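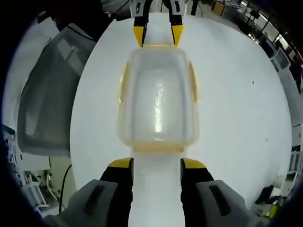 Angus Stubbs thinks the word "failure" should be retired from his trade, or at least charged for by the use. When Zsófia Győri first showed him her results, he told her that what she had was a very expensive way of learning that people don't agree on how to pick up a box.

She put that on a slide. It has opened every talk she has given since.

Győri runs the two-handed work at Grultov, where the question of the past year has sounded almost too small to fund. If you want a robot to learn a job from people doing it with hand-held grippers, should you keep the bad tries? The usual habit is to throw them out. Somebody fumbles, somebody lets go early, the recording goes in the trash and the person starts over.

"We were throwing away the only parts where anyone was thinking," she says. "A clean demonstration is a person on autopilot. It looks lovely. You learn what to do when nothing goes wrong, and then you put the robot in a room."

Her group collected 2000 demonstrations with food containers, lids and the other contents of a neglected kitchen drawer. Fourteen people did the collecting. They were told what the end state should be and given no advice on how to get there, a policy Győri calls method and Stubbs, by her account, calls forgetting to write the instructions.

One set of training runs used only the tidy recordings. The other kept the fumbles, provided the person had recovered and finished the job. The second set came out ahead by 27 percentage points on trials where the container had been nudged out of place at the start. On trials where nothing had been nudged, there was next to no difference, and she is careful to say so before I can ask.

"People skip that bit. They hear 27 and go home happy. If your factory never bumps anything, please, keep your clean data. I'd like to visit your factory."

Stubbs, when I reach him, is not quite a convert. He spent much of July trying to get the same result with the Gevumar software and managed about half of it. "Half is real," he says. "I'd rather have half of something odd than all of something obvious. But I want to know where the other half went, and so should she."

She does. Her best guess is the pause. In her recordings, people who lose their grip tend to stop before trying again, and an early version of the Endance filter, which both groups use to trim idle time, was cutting those stops out. Her team had switched it off by accident. She offers this without visible embarrassment.

"It was a checkbox. I would love to tell you there was a theory."

Then there is the matter of two hands belonging to one person, which she considers the underrated part of the problem. With a container, one hand holds and the other works, except that everybody swaps, and hardly anyone can say when or why. Asked afterward, one participant insisted he had used his right hand throughout. The recording disagreed with him from start to finish.

"He watched it and said it must be somebody else's hands," Győri says. "We kept him. He was very good."

The next round adds soft lids and a time limit, and it will run partly at Gökçe, where the tables are a different height and, she has been warned, the people are faster. Stubbs has asked for the raw files this time, pauses included. She has agreed, on the condition that he write down which boxes he checks.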